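Wax, Wine and Brass: Keeping Church Things Clean at Home

October
By Sherif Kettani
6 min read

I wash the altar linens for our parish in Lerkmont, and I've been doing it in my own laundry room long enough that the iron has its own shelf. Before that I thought I knew how to do laundry. I did not know how to do laundry! Church cloths get beeswax on them, and red wine, and lipstick, and the black smudge that comes off a charcoal tablet if you so much as look at it, and then they have to come out white and flat by the next Mass.

People stop me after the 9 a.m. to ask about their own things too, the baptism gown or the palm that's shedding behind the crucifix, so I've written down what I do.

Wax on linen

Leave it alone until it's hard. I put the cloth in a plastic bag in the freezer for an hour, then lift the wax with the back of a butter knife. Don't dig. What's left goes between two plain brown paper bags (no printing on them, I learned that on a very nice runner) and gets a warm iron, no steam. Move to a clean patch of paper each time the wax comes through, and keep going until the paper stays dry.

If the candle was colored, you'll still have a stain after all that. Advent purple is the worst. Dab it with rubbing alcohol on a white rag, working from the outside in, and wash as usual. Test a corner first if there's embroidery.

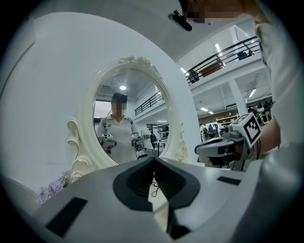 Can I put a purificator in with the regular wash?
Rinse it by hand first, and keep that first rinse out of the sewer. Ours gets poured down the sacrarium, the special sink in the sacristy that drains straight into the ground, and if your parish doesn't have one you can pour it on the soil somewhere people don't walk. After that rinse they can go in the machine, but I do them as their own small load, with nobody's socks.

Wine

Cold water, right away, and lots of it. Hot water can set it. If I get the cloth home the same day, a soak in cold water with a spoonful of oxygen bleach powder takes care of nearly everything. For one that sat in the basket all week I use the same soak overnight, and then maybe again the next night.

Skip the chlorine bleach. It seems to work, and then a year later the linen is yellow and going thin at the folds. I have a corporal from the old Tresness chapel that somebody bleached hard for years and you can practically read the lectionary through it.

Lipstick wants dish soap, rubbed in with your thumb while the cloth is dry. Wet it first and you'll just be pushing it around.

Ironing

Iron linen damp. Not "I sprayed it a little" damp, really damp, straight from the line or rolled up in a towel. Start on the wrong side, and if there's a stitched cross, lay that part face down on a bath towel so it doesn't get squashed. I don't starch purificators at all (they're for wiping, and starch makes them useless at it), though a corporal can take a light hand of it.

Folding is its own little world. A corporal folds in three one way and three the other, so any crumbs stay inside. Mine used to come out crooked every time until I started finger-pressing the creases before I picked up the iron.

Brass candlesticks

First find out if they're lacquered, and please do this before you buy anything. Lacquered brass has a glassy look and doesn't tarnish evenly, it goes in spots where the coating has chipped. Polish won't help those spots and it'll make the rest look worse. Warm water, a drop of dish soap, soft cloth, dry it, done.

Unlacquered brass you can polish all you like. Get the wax off first by running warm water over the top, with a bowl underneath to catch it. Never let melted wax go down the kitchen drain. I paid a plumber 200 dollars to learn that one, and he was very nice about it, which somehow made me feel worse.

For the polish itself I use paste and old T-shirt pieces, and a wooden skewer with a bit of cloth over the tip for the grooves. Cotton gloves when you put them back, or you'll be looking at your own thumbprints until Easter.
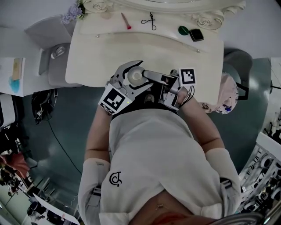 Silver is a different animal and I go easier on it. If a chalice is gilded inside, don't polish the gilding, ever. Wash it in lukewarm water with mild soap, dry it right away, and let somebody who does plating deal with any worn patches. We got a quote of 500 dollars to regild ours and I thought that was steep until I saw what my scrubbing had done to the old ciborium.

Incense, and the smell of it

I love it, my husband doesn't, and it gets into everything that hangs. Vestments should air before they go in the closet. Hang them overnight with the door open and they'll be fine. Don't spray them with anything that comes in a bottle with a flower on it.

The thurible itself builds up a sticky brown layer inside the lid. Line the bowl with foil before you use it and you'll save yourself most of the job. For what's already there, hot water with washing soda, rubber gloves, twenty minutes, old toothbrush. Keep the chains out of it if you can, they're a nightmare to untangle wet. And leave the used charcoal in a metal pail with sand until the next day, however dead it looks.

Musty hymnals

When the basement flooded at Cheema Hall we had boxes of them smelling like a pond. The soaked ones had to go. The ones that were only musty I stood on end, fanned open, in a dry room with a fan going for several days. Then each went into a lidded tub with an open box of baking soda in the corner (beside the books, don't sprinkle it on the pages) for a couple of weeks. I saved 87 of them and my dining room smelled like a library.

Last year's palms

Please don't put them in the trash. Take them back to church before Ash Wednesday and they can be burned for the ashes. If you missed it, you can burn them yourself outside in a coffee can and put the ashes in the garden, or bury them. Braiding them is easiest the same afternoon you get them. If they've dried out, wrap them in a wet dish towel for a few hours and they'll bend again.

Next I want to write up the baptism gown, the long one with all the lace. Mine is still soaking.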